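Sun 5 February

Sunday bench notes, table-setting chore, Parkwood table. Giorgia keeps asking me when a machine will clear up after dinner at her place, and my answer today is still "not yet, but ask me again" — which she says is what I told her last year!

The chore is one white tray, one striped mat, a wood table. Should be nothing, right?

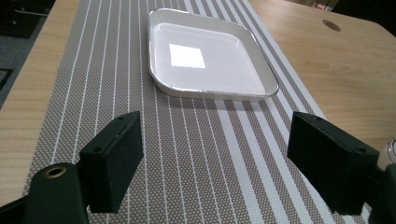
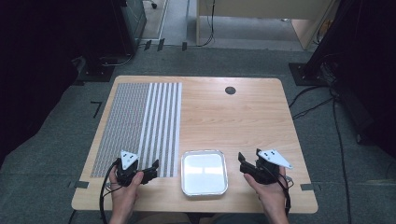 Same mat and tray in all three, grippers in hand. 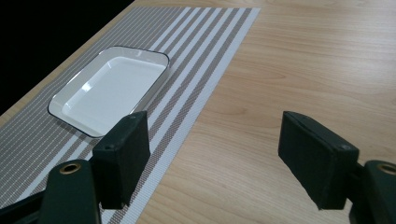 What's bugging me

The tray, mostly. It's shiny and the sides are shallow, so there's not much for a flat pad to get hold of (I'd love a bowl with a proper lip, but people own trays). Glare on the glossy bottom is my other worry, and Niall thinks the stripes will bother the policy more than the glare does. We have a coffee riding on it.

Last week's Oltis run went 13 for 16 on placing, all on bare wood. Picking up was uglier and I didn't write it down properly, sorry Italo.

To do

Ask Ermanno if the softer pads from Guerra are in yet.
Rerun the 16 with the mat down, same start spots.
Get the set past 726 demos before anyone retrains — Tullio, please wait for me on this one!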